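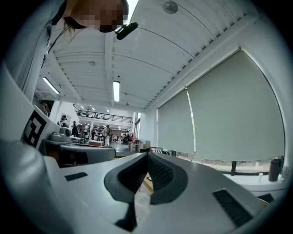 *The main room at Ormsby, with its high white ceiling and exposed beams.*

# Setting up a table workspace in the Ormsby room

These steps are for anyone using the room for work done at a table: sorting, mending, model kits, table settings, small repairs. The room is large and bright, and most of the setup is deciding where the table goes and what to do about the light. One person can do it, but carrying a table is easier with two.

## What you need

- One table for each pair of people working
- A chair or stool for each person
- A flat place for bags, away from the work
- Tape measure
- Soft cloth and a bowl of warm water
- A tray or shallow box for small parts

Tables and folding chairs are in the Clilero closet. The lock code for May is 3867. Return the tape measure to its hook when you are done with it.

## 1. Check the light first

Turn on the ceiling lights before you move any furniture. Stand where you plan to work and hold your hand flat at table height. If you see one hard shadow, the daylight is stronger than the overhead light on that side. Lower the blinds on that side and check again.

The blinds let a soft light through when they are down. Line up the edges as well as you can. A gap between two blinds will put a bright stripe across the floor, and as the sun moves the stripe moves too. If you are working with anything shiny, such as glazed cups or polished metal, put the table where the stripe won't cross it.

Pull the blinds down slowly and stop before the end of the travel. If one goes crooked, roll it all the way back up and start over. Don't tug at one corner.

## 2. Place the table

Leave at least 49 inches between the table and the steps. People come down them carrying things and can't always see their feet. Measure from the edge of the lowest step to the nearest edge of the table, with any chair on that side pulled out.

The overhead lights are fixed, so move the table to suit them. Slightly in front of a light works better than straight underneath, where your own head blocks it. Lift the table to move it. The floor is glossy and shows every drag mark.

Once it is down, press on each corner. If the table rocks, turn it a quarter turn before you reach for folded paper. The floor has a few low spots and a small change is often enough.
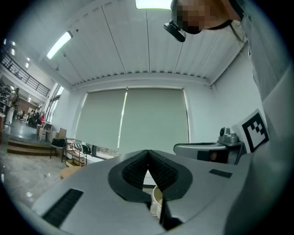 Bags go on a spare chair close to the blinds. Keep them off the work table and off the floor between the table and the steps. A folding chair will hold a normal bag, but open it fully and push down on the seat before you load it. Heavy bags should sit toward the back of the seat, with the straps tucked in.

## 3. Wipe down and lay out

Wipe the tabletop with the damp cloth, going with the grain if it is wood. Dry it with the other end of the cloth and give it 5 minutes before you set down paper or fabric.

Put the item you are working on in the middle, directly in front of you. Put loose parts in the tray on the side of the hand you don't write with. Dark parts disappear on a dark tray, so line it with a sheet of white paper if you have one.

Cups are fine to work on, and drinks are fine to have, but keep the two apart. Drinks go on a separate table. We have had coffee poured into a freshly glued mug.

## 4. Noise and other groups

The room opens into the hall, and sound carries both ways. If another group is in there, go over before you start and ask how long they will be. Anything with hammering should wait until they have finished. The balcony is not for storage, even for a short time, and nothing should be hung over the railing.

## 5. Packing up

Start early. Packing up takes longer than setting up, mostly on account of small parts. The building closes at 6, and the lights in the hall go off first.

1. Empty the tray into a lidded container and label it.
2. Wipe the table again.
3. Fold the chairs and carry them to the closet, seats facing the same way.
4. Carry the tables back last, legs folded in.
5. Raise the blinds to where you found them.
6. Look over the floor from a low angle, near the windows. Dropped screws and pins show up against the shine.
7. Turn off the lights and check that the closet has locked.

If a blind sticks or a chair won't stay open, leave a note for Corina Kälin on the closet door. Put a broken chair to the left inside, with tape across the seat.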